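Ysaline Tanguy
10th July

I have taped a lot of cardboard boxes this year and I have opinions. A thread, for the four or five of you who also care which way the flaps go.

Background: in April the contract with Perkell ran out and packing became something we do ourselves. I was told it would be "a few boxes." The count as of this morning is 783.

Box one took me most of a morning. I used so much tape that the customer, Mr. Pagano, wrote to ask if the contents were dangerous. It was a lampshade.

First thing I got wrong was the surface. I started on the floor, then moved to a desk with a raised lip that caught every box at the corner. What you want is a big flat table with nothing to snag on, and rounded ends if you can get them, for the sake of your hips.
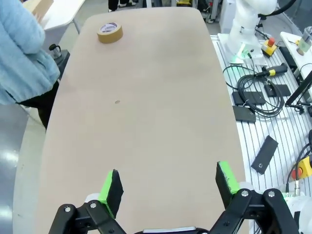 Tape parked flat, label up, as the law requires. Rebecca on the left, in the good jacket.

Yes, flat. Stand a roll of tape on its edge and it will leave. I have followed one the full length of a hallway in my socks, past a visitor, and said good morning to both of them.

Also flat because you can lay a roll down with the loose end folded under. Fold the end! A quarter inch is plenty. Otherwise you spend your remaining youth going around the roll with a fingernail looking for the edge, and then it splits and comes off as a long thin ribbon, and then you say a word.

Dario Bianchini says a dispenser gun would solve all this. Dario gave me his dispenser gun. It has a blade on it like something from a shipwreck and it screams when you pull. I gave it back.

We did try a cheaper tape, from Clomix. I don't want to be unkind about Clomix. It stuck beautifully to itself, to my sleeve and to the other tape. Cardboard it seemed to regard as a social inferior.

Second thing: flaps. Short ones in first, then the long ones, so the long ones meet in the middle. Do NOT do the interlocking windmill where each flap tucks under the next. That's for moving house with paperbacks. The windmill pops open in the van and you get a phone call.

Third thing, wipe the table now and then. Cardboard sheds. Tape picks up whatever has been shed and carries it off to live under the seam forever, where Dwynwen Jarman in returns will find it and send me a photo with a circle drawn on.
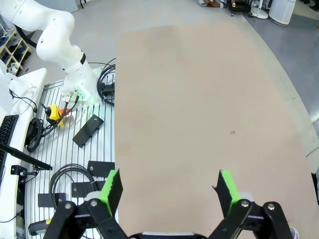

Smudges: faint. Small brown spot: has resisted diplomacy.

I've been at that spot with dish soap, with rubbing alcohol and with the edge of an old library card. At this point it's senior to me.

Someone asked how much tape goes on a box. For a small one, a single strip down the seam, long enough to run over the edge and a couple of inches down the face. If it's heavy, do a second strip across. If you are on a third strip you are no longer packing, you're expressing something.
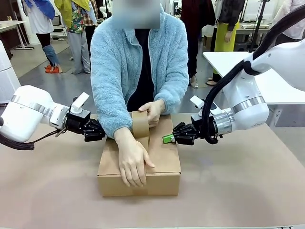 Pressing is the step everybody skips. Tape that has only been laid on looks finished, and it will hold right up until the box meets a warm truck. You have to lean on it, and the part that needs it most is the bit that folds over the edge, where the strip wants to lift and make a little bridge. Rebecca's technique is the one I copy: one hand spread on the front of the box, right over the strip, and the other keeping hold of the roll on top. I used to let go of the roll at this point. See above re: hallway.

Then cut it, don't bite it. I know. I did it too. My dentist, a calm man, asked if I worked with rope.

Labels go on the biggest face, never across a seam. Donati, who collect from us, will refuse a box if the barcode goes around a corner, and they will refuse it sorrowfully, which takes longer.

For the spreadsheet people: our last order from Wududico was 1,108 flat cartons, and they arrived in a stack held together with, I swear, 2 tiny pieces of tape. Neither had been pressed down.

A reply below asks whether I find it relaxing. Between boxes ten and thirty, yes, very. There is a rhythm to it. After thirty I start judging strangers' parcels in the elevator.

Another asks about paper tape, the kind you wet. Rebecca is for it and I'm against, mainly on the grounds that I would have to own a sponge. Updates if she wins.

Muting this now, there's a stack by the door and the pickup is at four.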